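The Subscription Graveyard

Wednesday, February 7, 2018

I went through my bank statement on Sunday with a highlighter, an activity I recommend to anyone who feels too good about themselves. I found 7 subscriptions. I could explain 2 of them.

Zestia is the one that hurts. It's a meal planning app, and I signed up last March during a week when I was going to become a person who soaks beans. It has been emailing me lentil recipes ever since. I have opened the app twice, once to look for the cancel button.

Then there's Hapeta, which teaches you Portuguese while you sleep. I have slept a great deal and can order a coffee, provided the waiter speaks English. Welotent stores backups of my photos, or possibly of somebody else's, as I've never logged in to check. Between them they come to $50 a month, and with the gym it's closer to $70. (The gym is a separate post. The gym may be a separate blog.)

So I sat down to cancel. Zestia asked me why I was leaving and gave me a sad cartoon carrot. Hapeta offered me three months at half price, and I'm sorry to report that I took it. Welotent wanted the answer to a security question about my favorite teacher, and apparently I've changed my mind about her. 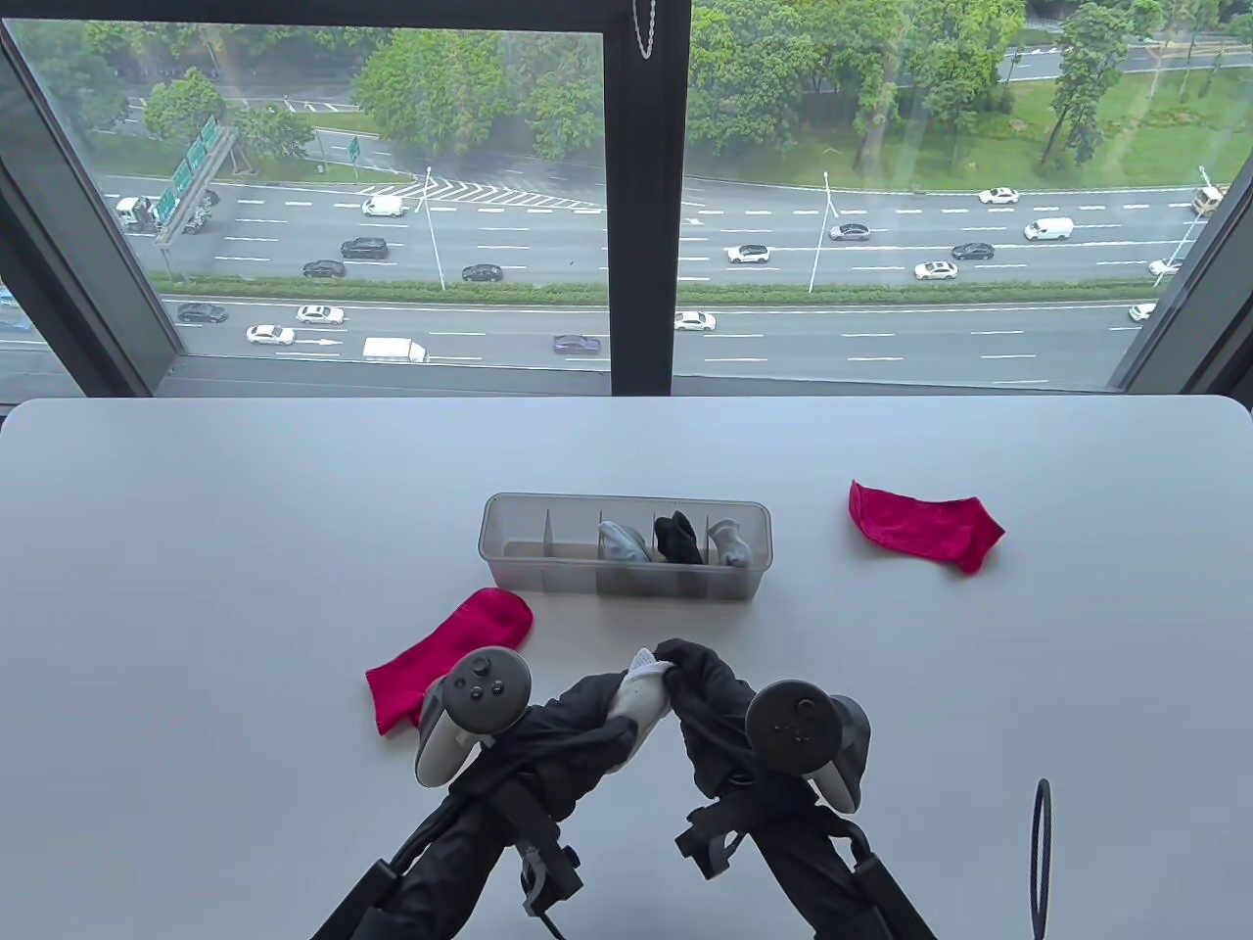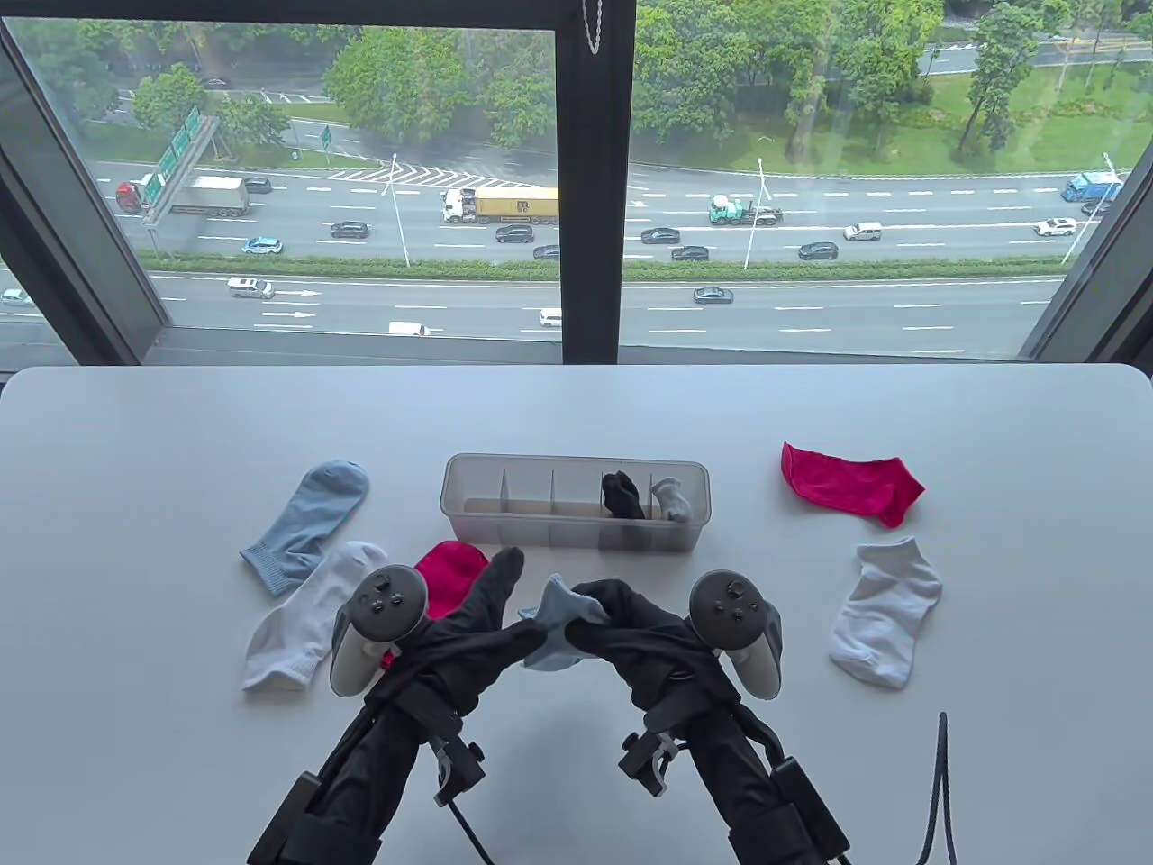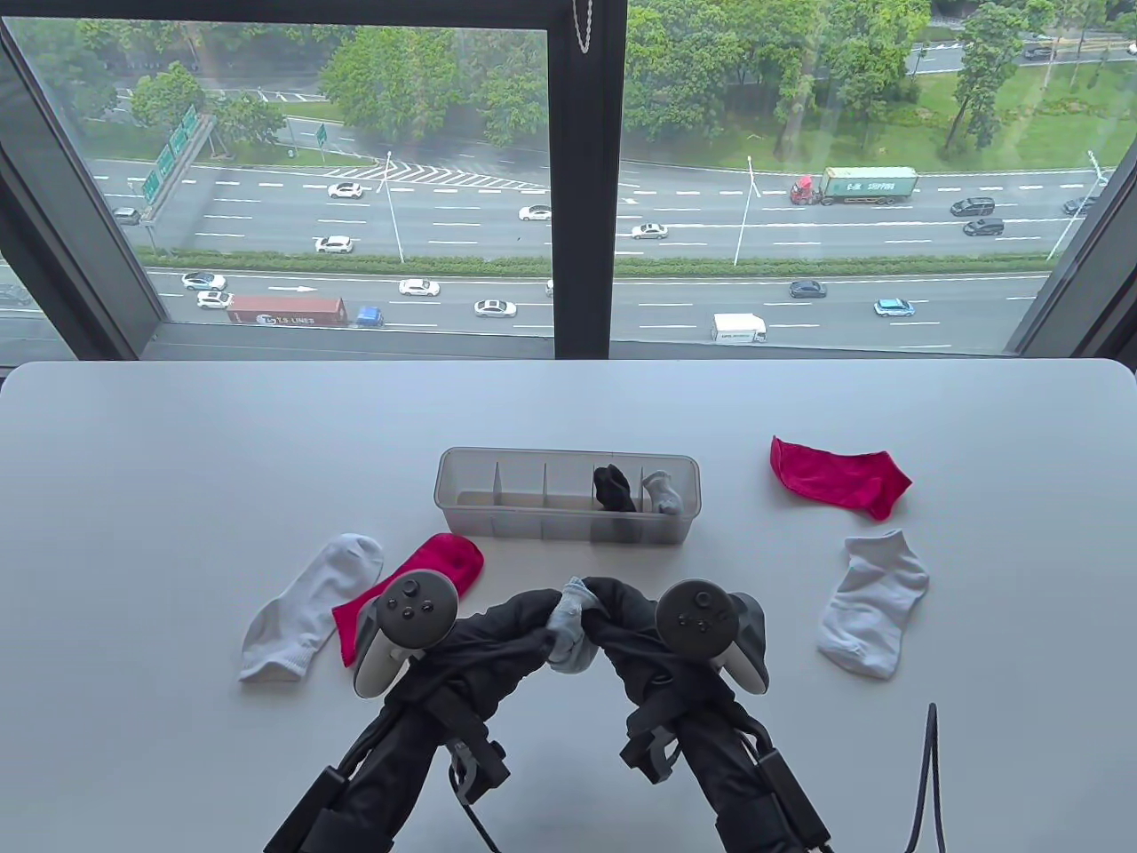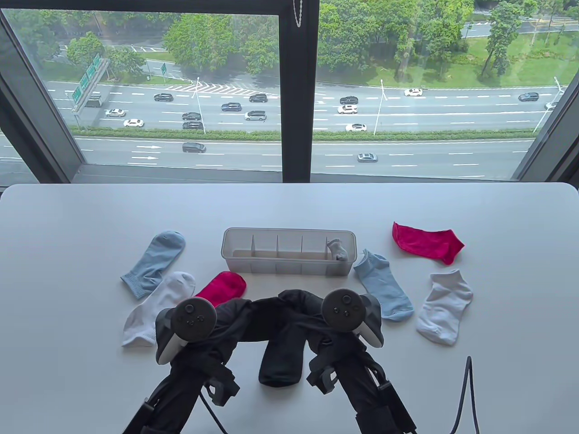 The trouble with a small monthly charge is that it never gets big enough to be worth an argument. Four dollars is a sandwich, or half of one if you buy it at Urier, where they put figs in everything. If the bill came once a year I'd be on the phone shouting. I need my money laid out like the socks by that window, in a clear tray with dividers, so I can see what I've got and how many compartments have nothing in them. What I have is a drawer, and I close it fast.

Anyway, the carrot is gone. I've kept the highlighter next to the laptop, and I'm going to try Welotent again tonight with the name of my second favorite teacher.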